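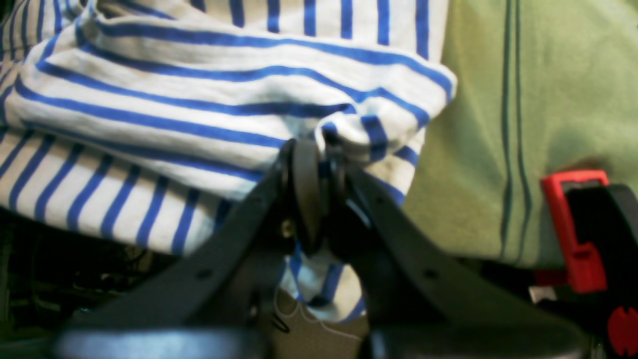
Collbridge Makers Board > Arms and grippers > Teaching by hand / teleop

Cloth folding by teleop – fingers keep grabbing too much

wobblybench
16 August 2018
Right so, been at this since June and need some other eyes on it. Striped knit cloth, white and blue, two finger gripper, me driving with the Rolto hand controller. Task is pick up the cloth by one place, lift, lay it over, let go. That's all. I've recorded 159 runs and kept 119 of them, the rest were me sneezing or dropping it or the logging dying.

Problem is the pinch. I go in for one layer and come up with a gathered lump of it in the fingers. Trained on the kept runs and the arm does exactly the same thing, lovely fat handful every time, then the fold goes wonky. Do I bin the lot and start again or can I just add good ones on top?

Also is anyone feeding the wrist view in on its own? I've got an overhead one as well but its a pain to line up.

pestle_and_motor
Bin them. Sorry. If most of your runs have a big bunch in the grip then a big bunch is what you've taught it. Adding 20 nice ones on top of 119 bad ones does nothing, been there.

oddsocket
Disagree with pestle. Don't bin, sort. Go through and tag each one by how much cloth is in the fingers when it lifts. Even just "thin" and "fat". Train on thin only. You'll be surprised how many are all right. Takes an evening.

wobblybench
Evening spent. 46 thin. So not hopeless but not loads either

gritbucket
46 is fine for a pick. For the whole fold no chance, you'd want nearer 300 I reckon. Split it, teach the pick as one thing and the lay-over as another.

pestle_and_motor
Splitting it is how you end up with two half working things and a join that never works. The end of the pick has to look like the start of the fold and with cloth it never does, it hangs different every time.

gritbucket
Mine works?

pestle_and_motor
Yours is a tea towel. Stiff as a board. Knit is a different animal, it stretches and curls at the hem and then you've got two layers where you thought there was one.

gritbucket
ok fair on the hem. Still say split.

tansy_lee
Bit of a side question but are you coming straight down on it? I had this with the Guthrie arm. Straight down with the fingers wide open and you're bulldozing cloth into the gap, bound to get a lump. Come in low and from the side, fingers only just open, slide under the edge and THEN close. Feels horrible on the controller but the runs were far cleaner.

wobblybench
Straight down, yes. Never thought about it tbh, it's just how my hand wants to go. Will try side on tomorow.

oddsocket
Tansy is right. And slow down on the close. When you're driving remotely you can't feel the cloth so you squeeze till it looks safe, and by then it's pulled in loads. Watch the wrist view for the stripes bending. When they start going steep near the fingers, you've got plenty, stop.

hobnail
Going against the grain here, why are you driving it at all. Free the joints, take hold of the arm and move it by hand. You get the feel back. I did a whole drawer of cloths like that and hardly ever over-grabbed.

pestle_and_motor
Because then your hand's in the shot for every run and it isn't there when the arm goes solo.

hobnail
Only in the overhead one. Wrist view is clean if you hold it behind the wrist. Record the positions, play them back with no hands, film the playback. Job done.

oddsocket
Playback with cloth though? Cloth won't be in the same place twice. Great for boxes.

hobnail
Lay it out the same each time, put tape marks down. Most of my playbacks came good, threw out the ones that didn't.

oddsocket
So then it learns a cloth that's always laid out the same... I'd rather have messy runs

hobnail
Suit yourself – mine folds.

tansy_lee
Both have their place. wobbly, on the camera thing, I use wrist only for the pick and it does ok, but once the cloth is up it fills most of the view and the arm has no clue where the table is. Keep the overhead for the laying down.

Watch for loose threads as well. Mine caught one on the let go and the whole lot came back up with the arm. Snip them before you record.

wobblybench
Yep got a thread dangling on this one, will snip.

Update. Did a batch side on, slow close, fingers only part open. Took me twice as long per run and my thumb hurts but the lump is much smaller. Not gone. Haven't trained on them yet, want more first. Keeping the 46 in, binned the fat ones (pestle you win that bit).

pestle_and_motor
:)

gritbucket
What file are you saving to? If it's Pestero you can trim the dead time off the start of each run, helps more than you'd think. Otherwise it learns to sit there doing nothing

wobblybench
It is Pestero and yes it sits there doing nothing. I thought it was thinking. Where's the trim setting?

gritbucket
Export tab, bottom, "skip idle". Leave a bit on the end though or it never learns to stop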